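How to store flour so it keeps (and what you can skip)

Every pantry guide says flour needs special treatment. I've baked from a small kitchen in Trenamlow for 13 years and I doubt most of it. Bay leaves, for a start. My neighbour Khadija Younis swears by them, and she has had weevils twice.

What you need: a container with a lid that seals, a marker, masking tape and some freezer space.

Step 1. Check the bag before you leave the shop. Look for torn seams and fine webbing in the folds. If you see either, put it back.

Step 2. Freeze the whole bag for seven days. Four is often quoted, but my freezer is old and I don't trust it.

Step 3. Let the bag come back to room temperature, still closed. This takes most of a day. Open it early and you'll get condensation, then lumps.

Step 4. Tip the flour into a clean, fully dry container. Don't pour new flour on top of old.

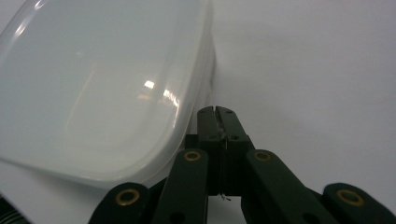 A lidded plastic container, the frosted white sort.

Glass, tin or plastic? I've used all three and can't taste a difference. What matters is the seal. Close the lid on a strip of paper and tug - if it slides out easily, keep that one for cookie cutters.

Step 5. Write the type of flour and the month on the tape. "February, rye" is plenty.

White flour is usually fine for eight months in a cool cupboard. Wholemeal goes off much sooner, so I keep mine in the fridge and buy less of it. Smell it first. If it reminds you of old crayons, bin it.

As for oxygen absorbers and vacuum pumps, I tried a pump once and mostly got flour in the pump. Save your money unless you're buying by the sack.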